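Faden Weaving Studio
Open call: October residency for weavers

Apply
Who it is for
The studio
Where you will stay
Money
How to apply
Questions we get

Faden is looking for weavers to join the October residency. Residents get a loom, a bed at Stolik House, a stipend and a month of time to work on cloth of their own. The studio runs the residency once a year, after the summer classes are over and the looms are free again.

The theme this year is household cloth. By that we mean cloth that gets used and washed: dish towels, blankets, napkins, bath towels, rugs, curtains, bags. You do not have to make finished goods. Samples are fine, and so is a long piece that you never cut. We do ask that the work start from a use and that you can say what the use is.

Who it is for

You should be able to warp a floor loom without help. The studio technician is there to fix equipment and talk through problems, and does not have time to teach beginners. If you have only used a table loom or a rigid heddle loom, please take one of the summer classes first and apply next year.

Beyond that we have no fixed idea of who should come. Past residents have included production weavers who wanted a break from orders, people fresh out of art school, a retired upholsterer and a high school chemistry teacher who came to work on dyeing. You do not need a degree, a website or a list of shows. We do not ask for references.

You must be at least 18 when the residency starts. We can't sponsor visas, so applicants from outside the United States need to sort out their own permission to be here and should check whether a stipend affects it.

People who weave as a pair may apply together on one form. You will share a loom and a room, and you will each get a stipend.

Past residents may apply again after a gap of two years.

The studio

Faden is on the ground floor of the old Cornetti hosiery mill. The weaving room has tall windows on the north side and a concrete floor, so bring shoes you can stand in. Each resident is assigned a floor loom for the whole month. Nobody else will use it, and you can leave your warp on overnight and over the weekends.

Most of our looms are eight-shaft countermarch looms with a weaving width of 45 inches. There is also one wide rug loom, the Hafþórsson, which came to us from a closed workshop and is named for the builder's stamp on its back beam. It is heavy and slow and very good for rugs. It is loud too, so whoever is assigned to it works at the far end of the room. If your project needs the Hafþórsson, say so on the form and give your planned width and sett. If more than one person asks for it, we will look at the projects and decide before sending offers.

Shared equipment includes a warping mill, warping boards, a bobbin winder, a skein winder, reeds in the usual sizes, raddles, temples and a good supply of texsolv cord. Please bring your own shuttles if you are attached to them. We have boat shuttles and ski shuttles, and they are all somewhat worn.

The dye kitchen is across the yard. It has gas burners, a deep steel sink, an extractor fan and a drying line under the roof. You will need to do a short safety walk-through with the technician before you use it. Acid dyes, fiber reactive dyes and plant dyes are all fine. We do not allow chrome mordants. Food and drink stay out of the dye kitchen at all times.

The studio is staffed from 9 to 5 on weekdays. Residents get a key and may work outside those hours, with one rule: the dye kitchen burners stay off when staff are not in the building.

Yarn

Every resident may take yarn from the open shelves, which hold cotton, linen and wool that the mill left behind or that people have given us. There are 288 cones on the shelves at last check, many of them part used. The colors lean toward gray, brown, navy and a lot of off-white. You can see the list by writing to the studio. We do not set yarn aside ahead of time, and popular counts go early in the month.

If your project depends on a certain yarn, bring it or have it shipped. Packages can come to the studio up to two weeks before you arrive. Put your name and the word "resident" on the label.

How the month runs

There is not much of a schedule. We meet on the first morning for a tour and loom assignments. After that, the whole group eats lunch together once a week, and one person talks for a short time about what they are working on. It is informal. Most people just pass samples around the table.

Halfway through the month there is a finishing day. We run the washing machines, full the wool, press the linen and measure how much everything has shrunk. Residents have told us it is the most useful day they spend here, so please plan to have something off the loom by then, even if it is only a sample.

At the end of the month we open the weaving room to the public for one afternoon. You do not have to show work, but we ask you to be in the building. Visitors like to ask how the looms work. Sales are between you and the buyer, and the studio takes no cut.

We ask each resident to leave one sample for the studio library, at least the size of a sheet of paper, with a draft and notes on yarn, sett and finishing. The library is open to anyone who asks. If there is something you do not want copied, leave a different sample.

Where you will stay

Residents live at Stolik House, a plain two-story house a short walk uphill from the mill. Each resident (or pair) has a bedroom with a bed, a desk, a lamp and a closet. The rooms are not large. Bedding and towels are provided, and the towels were woven at the studio, which means they do not match.

The kitchen is shared. It has a gas stove, a large refrigerator with a shelf for each person, and the usual pots and pans. Residents buy and cook their own food. Many groups end up sharing dinner, and there is no pressure to join in. The grocery store is a fifteen-minute walk, and the studio van makes a trip once a week for anyone who wants to go.

Bathrooms are shared as well. The washing machine at the house is for clothes. Please do not wash yarn, fleece or new cloth in it, or in the bathroom sinks. Lint and loose dye have caused trouble with the drains before, and the studio has a wet room set up for that work.
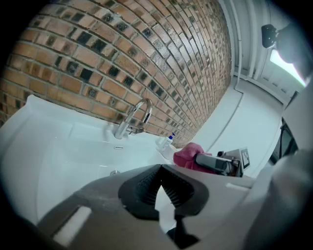
Bathroom sink and tiled wall, Stolik House.

There is wireless internet at the house and the studio. It is slow in the evening. Cell coverage is fair outside and poor in the weaving room.

Smoking is not allowed in either building. We can't take pets, apart from service animals. Overnight guests may stay on weekends if the other residents agree.

Access

The weaving room, the restroom at the studio and the wet room are on one level with no steps. The yard between the studio and the dye kitchen is gravel, and there is one low step at the dye kitchen door. Stolik House has a few steps up to the front porch. One bedroom and one bathroom are on the ground floor, and we hold that bedroom until offers are out in case someone needs it. Countermarch looms take a fair amount of leg strength. If treadling is hard for you, tell us, and we can talk about tie-ups and whether a different loom would suit you better.

Money

There is no application fee and no charge for the residency. Each resident is paid a stipend of $288 a week, by check or bank transfer, at the end of each week. You may need to report it as income.

The stipend covers food and small costs for most people. It does not cover travel. We have a small travel fund and can help a few residents who would not be able to come otherwise. There is a box for this on the form. Checking it has no effect on whether you are chosen, and the people reading applications do not see your answer.

You are responsible for your own health insurance and for anything valuable you bring.

How to apply

Send one PDF to the studio with the following:

Your name, contact details and where you live now.

A page or less on what you want to work on. Tell us what the cloth is for, what yarn you think you will use and what you do not know yet.

Up to 5 photos of your weaving. Phone photos are fine. Include at least one close enough for us to see the structure.

One draft of your own, in any format we can read, including pencil on graph paper.

A line on which loom you need, if it matters.

Applications are read by the studio manager, the technician and two past residents. We read all of them, and everyone gets an answer. It usually takes almost 9 weeks from the closing date, which is listed on the form along with the exact arrival and departure dates.

Questions we get

Can I come for part of the month?
No. Looms and rooms are assigned for the full residency.

Can I bring my own loom?
A table loom or a small folding loom is fine if it fits beside your assigned loom. Ask us first about anything larger.

Is there parking?
Yes, behind the mill. It is free and not covered.

Can I teach or take online meetings while I am there?
Yes, at the house. Please keep calls out of the weaving room.

Do you give feedback if I am not chosen?
If you ask, we will send a short note. Allow a few weeks for it.

My project changed after I applied. Is that a problem?
No. Most of them do. Let the technician know if you now need a different reed or loom width.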